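I've been covering continuing education for clinicians long enough to have sat through a lot of slide decks, so when Lorena Barrientos called me in May about a new course for primary care offices, I said sure, send it over, and then let it sit in my inbox for longer than I'd like to admit. Sorry, Lorena!

The course is called Trirkellow, and this week it opened to every practice on the Nusness network (it had been invitation-only before that). It's all about one thing: the handoff call. You know the one. A patient leaves the hospital, the discharge summary lands in somebody's queue, and a nurse or a physician at the family practice has to pick up the phone and sort out which pills are new, which ones got dropped, and who's ordering the follow-up labs.

Trirkellow plays you a recorded call, stops it partway through, and asks what you'd say next. Then it keeps going with whatever you picked. I blew my first one completely. I was so busy asking about the blood thinner that I forgot to ask if the patient could even get to a pharmacy, and the voice on the other end (an actor, and a pretty good one) got quieter and quieter until she hung up. I felt terrible!

There are 4 modules, and each one takes me a lunch break if I don't stop to argue with it. You can do them on a phone. The audio-only mode is the one I'd go with, partly for the commute and partly because the real thing happens by ear anyway. 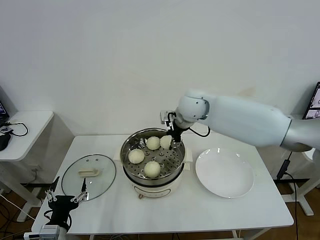
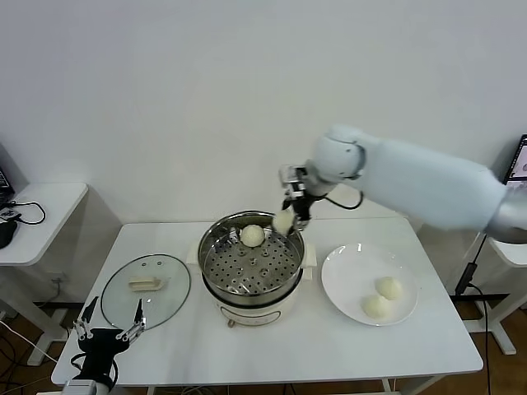 *Steamed buns and a steamer pot on a white table.*

So who's using it? Nusness tells me 1,584 clinicians signed up during the invitation period, mostly nurses and nurse practitioners, and 70 percent of them finished the whole thing. I've seen plenty of free courses where people click in, look at the first screen and wander off, so I asked Lorena twice if that number was right. She says it is. It doesn't say anything yet about what happens to patients, and she was quick to point that out herself. A follow-up with the Ejigu clinics is supposed to look at missed lab orders, and I'll write that one up when there's something to read.

I also talked to Jaxon Gill, a nurse practitioner who took the course back when it was invitation-only. His favorite part is the replay, where you hear your own choices strung together as one call. "I interrupt people way more than I thought," he told me. "My wife was not surprised." He's less keen on the feedback screens, which he finds wordy, and I'm with him there. A couple of them run so long that I forgot what I'd done wrong by the time I got to the bottom.

Beretti, the company that built the platform, says shorter feedback is coming, along with 2 new calls on pediatric discharges. I'd love to see one with an interpreter on the line too. Lorena said she's heard that request a lot and wouldn't promise me anything.

It's free for network practices, and the credit hours show up in your regular transcript once you've passed the last call. If your office isn't on Nusness, you can still try the first module without an account. Start with the blood thinner call and let me know if she hangs up on you.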